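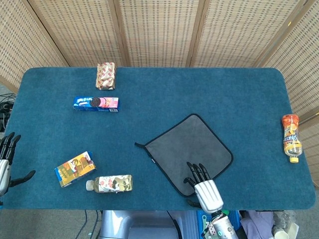

Packaged snacks and two plastic bottles on a table with a teal-blue top.

Course 429: Officiating in Club Sport
Handout for session 3: Judging by panel
Lecturer: Dorothy Cropper
Kurkstead, version of 2019-05-02

1. What this session is about

In the last session we spoke about sports where the result is measured: a time, a distance, a goal that is over the line or is not. Today we look at the sports where people must give a mark. Gymnastics, diving, figure skating, dressage and the forms events in martial arts all belong to this group. The rules of each one are different and you must learn them from the rule book of your own sport. In this course we study only what they have in common.

Please read sections 2 to 5 before the practical. Section 6 is for those who will write the longer assignment.

2. Kinds of mark

A mark can be built in two directions. In the first, the athlete begins with a full mark and the judge takes away for each fault. We call this marking down. In the second, the athlete begins with nothing and the judge gives credit for what was shown. We call this marking up.

Many sports use both at the same time, usually with separate judges or separate lines on the sheet. One part is technical (was the movement complete, was the landing steady) and the other part is for presentation (rhythm, balance, expression, use of the floor). Keep in your mind that a fault may touch both parts. A loss of balance is a technical fault, but it may also break the rhythm. Whether you may punish it two times depends on the rule book. Do not decide this for yourself on the day. Ask the head judge at the briefing, and write the answer on the back of your sheet.

Marking down is easier to explain to an athlete afterwards, as each deduction has a name. Its weakness is that it can favour a careful and rather empty performance. Marking up rewards ambition, but new judges find it difficult to use the whole scale. They stay in the middle, and then the order of the athletes is decided by very small differences which do not mean much.

3. The panel

A panel is used because one person sees from one side only and has one opinion only. At club level we work mostly with 4 judges and a head judge who does not mark. In bigger events the panel is larger and the highest and lowest marks are removed before the average is taken.

Removing the highest and the lowest has a clear advantage: one strange mark cannot change the result very much. But consider what happens with a small panel. If you have 4 marks and you remove two of them, the result stands on two people. For this reason some clubs prefer to keep all marks and let the head judge call a conference when the marks are far apart. You should be able to give an argument for each system.

The conference. When the head judge calls the panel together, each judge says briefly what he or she saw. Facts come first, opinions second. "The back foot moved" is a fact. "It was weak" is an opinion. No judge is obliged to change a mark. The head judge must not tell a judge which mark to give, and this includes telling it by the face or by a long silence.

Seating. Judges should sit apart, so that they cannot read one another's sheets. Corner seats give different views of the same movement, and that is useful, but the marks will then be less equal. If all judges sit along one side, the marks will agree better, and all may miss the same fault. Agreement is not proof of correctness.

4. Common errors of the judge

Order effect. The first athlete is often marked too low, as judges keep room for better performances to come. Look at a demonstration performance before the event and discuss it, if the organiser permits this.

Contrast. An average performance looks poor after an excellent one, and good after a bad one. Read the criteria again between athletes, even if you know them by heart.

Reputation. You know who won last year. So does the public. Try to write your first deductions before you have any thought about the final mark.

Own club. In a small region it is not possible that every judge is a stranger to every athlete. Declare the connection before the draw. It is then for the head judge to decide if you step out for that category.

Tiredness. Attention falls during a long category. Ask for a break between categories and not inside one.

5. Case for discussion: the Wirkura Cup

The case is taken from a regional forms competition held in July in the sports hall at Kurkstead. Howard Whitlock was head judge and has kindly let us use his notes.

In the junior final, two athletes finished with an equal total. The organisers used the scoring program Trokano, which had been set to break a tie by the presentation mark. The printed rules of the cup said that the technical mark decides. The announcer read the result from the screen. A coach came to the table with the printed rules after the medals had been given.

Mr Whitlock stopped the next category, compared the paper sheets with the program, and found that the sheets were correct and that only the tie setting was wrong. He spoke first with both coaches together, then with the athletes, and then the corrected result was read out. His note says: "I should have tested a tie in the morning. It takes a few minutes."

Questions for your group:
Was it right to correct the result after the ceremony? What if the athletes had already gone home?
Who is responsible for the settings of the program, the organiser or the head judge?
Why did he speak to both coaches at the same time?
Would your answer be different if the error was in a judge's sheet and not in the program?

There is more than one good answer to the first question. Please come with reasons and not only with a yes or a no.

6. Reading and longer assignment

Read the chapter on bias in Whitlock's course reader (the copies are in the small library, short loan only) and the rules on marking in your own sport. If your sport has no marked discipline, take any other and tell me which one.

Assignment: choose one performance on video. Mark it by yourself and write down each deduction or credit with its moment. Wait some days, then mark it again without looking at the first sheet. Compare the two sheets. Describe where you disagreed with yourself and try to explain it with the terms from section 4. A large difference will not lower your grade. A sheet without moments written on it will.

For the practical bring a pencil, a hard board to write on, and your rule book. Phones stay in the bag during marking.

Session 4 will be on protests and appeals.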